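Floltwood Beta: Frequently Asked Questions

Last touched in April, by someone who had been asked the first question once too often.

What is Floltwood?
Floltwood is the screen you use to enter, change and close work orders. It replaces the old Lurkmont forms, including the gray one everybody claimed to hate and now misses.

Do I have to use it?
Yes, if you are in the Sanura or Engström offices. Everyone else gets it after the beta, so enjoy the calm.

Where did my old orders go?
All 3,054 open orders were copied over. Closed orders stay in Lurkmont, where you can read them but not edit them. Search by order number. Searching by "the one with the pump" has never worked in either system.

Why does it ask for a reason when I change a due date?
Your managers wanted it. Five characters is the minimum, and yes, we have seen what people type. "Asdfg" is accepted and also shows up in the monthly report under your name.

Why was I logged out?
The session ends after 35 minutes without a click. Drafts are saved, so log back in and look under My Drafts. Scrolling does not count as a click. We are discussing it.

Can I attach pictures?
Up to 18 per order, JPG or PNG. They show at full width under the notes. 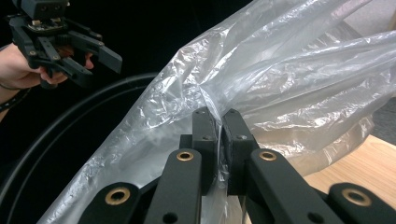 Can I change the order of the columns?
Drag the heading. To get the original layout back, choose View, then Reset Columns. It resets the widths too, which has upset people.

Does it work on my phone?
It opens on your phone. Reading an order is fine, but editing one calls for small thumbs and a good mood. A proper mobile layout is on the list.

How do I report a bug?
Use the Feedback link at the bottom of any page and tell us what you clicked last. "It's broken" goes to the same inbox, but it takes longer.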